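Dredberg Adopts Handling Rules for Home Recording Work

2023-02-08 | News | Standards and Practice

The Dredberg Institute for Applied Automation has adopted a set of working rules for the recording of household tasks with hand-held grippers. The rules apply to all recording carried out under the institute's name in private homes, and to work done for it by outside contractors. They take effect at the start of next month and replace the interim notice issued last September.

The document, titled Handling Rules for Home Recording, runs to 20 pages and contains 113 numbered clauses. It was prepared by the institute's Office of Practice and Standards, with written comments from two contractors, Zelamar and Brinix. A draft was open to staff and operators for nine weeks.

Ilir Dimitrov, head of the office, said that the interim notice had been written for kitchen and laundry tasks and had left too much to the judgment of the operator once the work moved to smaller and more personal items.

"A mug or a towel gives the operator a good deal of room for error," Dimitrov said. "A bracelet with a fine chain does not. Operators were asking us sensible questions about such items and receiving different answers depending on whom they asked. The rules give one answer."

Small and delicate items are treated in Part 2, the longest section of the document. It covers jewelry, hair accessories, keys, coins, sewing supplies and similar objects. Before a session begins, the operator and the resident must agree on which items may be handled. Items of high money value are excluded, as are items that the resident describes as hard to replace. The agreement is to be entered on the session sheet and signed by both.

Part 2 also sets conditions for the work surface. Small items are to be handled over a soft surface, such as a bed, a folded blanket or a padded mat, and within a tray, box or lid wherever the task allows. Hard floors and the edges of tables are to be avoided. If an item falls, recording stops until it has been found and checked.
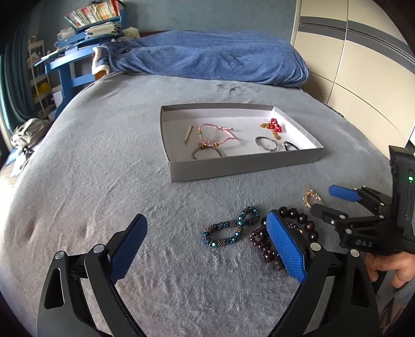

Operators are required to inspect the finger pads of each gripper before every session and again after any change of task. Pads that are torn, lifting at the edge or carrying grit must be replaced. The office noted that a worn pad can scratch a polished surface without any sign of trouble to the person holding the tool, and that inspection takes less than a minute.

Where two grippers are in use, the rules require that the operator keep one of them still while the other closes on a small item, unless the task itself calls for both to move together. Strings of beads, cords and chains may be lifted by either tool, but they may not be pulled tight between the two. Tangled items must be freed by hand, with recording paused.

The treatment of failed attempts received the most comment during the review. Under the interim notice, operators could discard a recording in which an item was dropped or a grip was missed. The new rules end that practice. Failed attempts are to be kept and marked as such, provided that no damage occurred and that the resident has not asked for the recording to be deleted. Brinix had asked for a limit on the number of failed attempts retained in a single session. The office did not adopt the proposal, but has agreed to look at the matter again when the rules are reviewed.

A separate part deals with the privacy of the household. Letters, identity papers, medicine labels and family photographs must be removed or covered before recording begins. Operators may not open drawers, closets or bags that are not part of the agreed task. Furniture and ordinary belongings may remain where they are – the office takes the view that a room should be recorded in the state in which it is normally kept, so far as the resident is comfortable with that.

Residents may end a session at any time without giving a reason. They may also ask for the deletion of a recording up to 9 days after it is made. Contractors must confirm each deletion in writing and may not keep copies, including copies made for testing.

The rules do not set a minimum number of recordings per visit. Zelamar had requested guidance on the point, and the office replied in its published notes that a fixed target would work against the care required by Part 2. Contractors remain free to plan their own schedules, subject to the limits on working time and the required rest breaks. Sessions involving small items must include a break after each hour of handling.

Training will be provided at the Amarasinghe Building over the coming weeks. Each operator must attend one half-day course, which includes a practical exercise with beaded and clasped items, and must pass a short check of pad inspection and tool cleaning. Operators who completed the institute's earlier course are excused from the section on general safety but must attend the remainder. Contractors are asked to submit the names of their staff through their usual contact at the office.

Equipment purchased before the rules take effect may continue to be used if it meets the requirements on pads, fastenings and battery condition. Tools with loose pins or exposed wiring must be withdrawn. No changes are required to the format of recorded files, although the session sheet has been revised and older versions will no longer be accepted.

Dimitrov said the office would visit a number of sessions during the first months, with the consent of the residents concerned, and would give its findings to the contractors before publishing them. "The visits are meant to show us where a clause is unclear or cannot be followed in an ordinary bedroom or kitchen," he said. "We expect to correct some of the wording."

The first full review is planned for September. Comments may be sent to the Office of Practice and Standards at any time and should cite the clause number. Printed copies of the rules and the revised session sheet are available at the front desk of the Amarasinghe Building during normal office hours.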